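Tuvitz Indoor Traffic Cone, Red and White, Rubber Base

Item 791
Sold singly or in packs of 9
In stock at the Staltham warehouse

It's a traffic cone. You know what it does. It stands where you put it and lets people know they should be somewhere else, and most of them go along with it, which is more than can be said for the laminated sign you taped to the wall in November.

The Tuvitz is the tall one in our range, with a tapering body, diagonal reflective stripes and a separate rubber base. We sell it mainly to warehouses, loading bays and parking garages. We also sell a surprising number to people who would like their parking space back, and we don't ask questions. 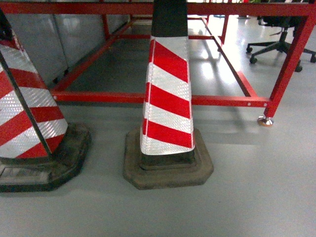 Weight is what you pay for in a cone. A cheap one is a hat, and it travels like a hat whenever a door opens. The Tuvitz sits in a wide octagonal block of rubber, and the flat sides make it easy to line up against a rack leg or a wall if you are the kind of person who lines up cones. The rubber comes to you black and clean. It will not remain so. A base that spends its days on a floor ends up scuffed and brownish-gray, or plain grimy, and you can wash it if you like. The stripes hold up better, and a wipe with a damp cloth brings back the shine on the white bands, where the reflective sheeting has its fine honeycomb pattern.

Body and base come apart for shipping. Push the body down into the base until it stops. There are no tools and no instructions, although one customer did write in for the instructions.

Orders of 20 or more ship on a pallet. Smaller orders go by regular carrier in a very heavy box, so please be nice to the driver. Returns are accepted within 15 days if the cones are unused. We can tell.

Spare bases are listed separately under Ziltska Rubber Parts. Spare bodies are not sold, so try to keep the forklift off them.

Goes with: Naciri chain and clips, Tuvitz short cone, Ziltska floor tape (red and white)

Page updated March 21, 2025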